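## 4. Perception and planning

The planner reads object poses from the Curkness perception node and returns a joint path for each arm. Our first version replanned at every pose update, and the queue stalled. Zoila Tamayo moved collision checking to a separate thread and limited each query to 300 samples.

We tuned the limit in simulation, using the attic room.
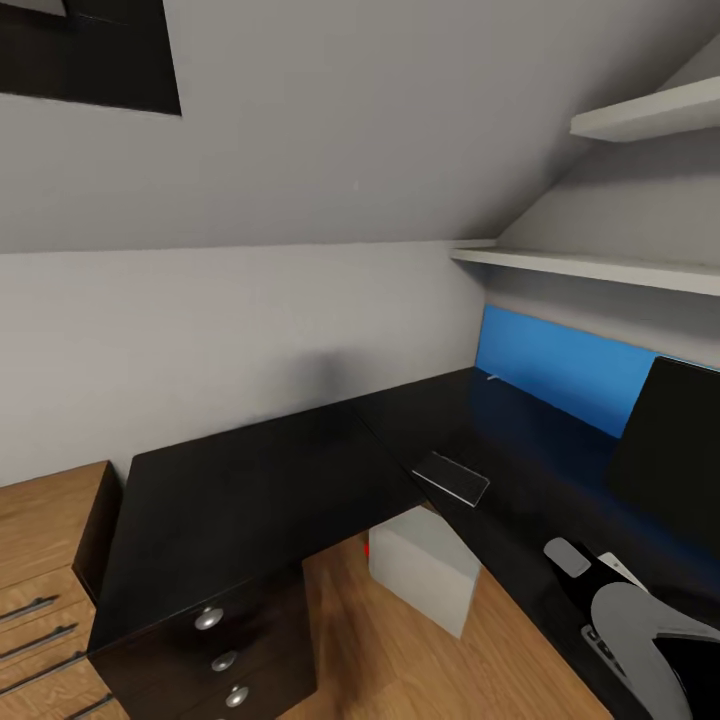
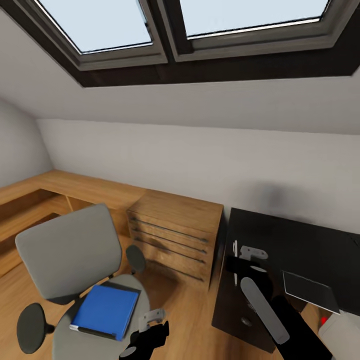 With the cap in place, the planner solved 3000 of 3415 queries. Most failures came from start poses already inside the collision margin. Reducing the margin from 80 mm would fix some of these, but the Tilport controller does not track closely enough to allow it.

### 4.1 Open items

- Log the seed with each failed query.
- Move the margin setting out of the source and into the launch file.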